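Chapter 2
A Morning at the Brelow Open Day

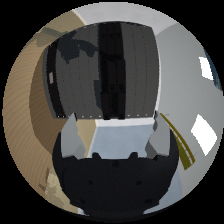
I got to Brelow early in October, one of those bright mornings when you really want to be outdoors, and I spent nearly all of it staring at a screen. I was glad I did! Most of what follows in this chapter (coordinate frames, reach, the awful business of wide-angle lenses) I first understood properly in that room in Fostley, with a paper cup of coffee in one hand and a pencil in the other.

Our guide was Felicja Kalinowski, who had been writing simulation software for Weerasinghe long before she came to Brelow. She didn't start with a lecture. She put a simulated room up on the big display, seen from just behind a two-fingered gripper, and asked us to tell her how far away the tall dark cabinet was. We shouted out guesses and they were all over the place. Mine was terrible. Straight edges bend in a view like that, and the bending fools you about distance long before you notice it's happening.

Then she let us drive. The practice program is called Ollov, and it ran 48 short trials for our group, each one starting the arm from a slightly different pose. I bumped a wall on my first turn and closed the fingers on thin air on my second, which got a cheer from the back row. By lunchtime I was reading the curves without thinking so hard, and I'd filled four pages with sketches, two of which you'll meet again (redrawn, thank goodness) in Section 2.3.

Before you read on, try the same thing with your own eyes. Pick a door across the room, guess the distance to its handle, write the number down, and keep the paper. We'll need it when we get to the pinhole model, and please don't go back and fix your guess.

2.1 Where Is the Camera?

Let's begin with the question Felicja asked us right after lunch: when the gripper moves, what moves with it?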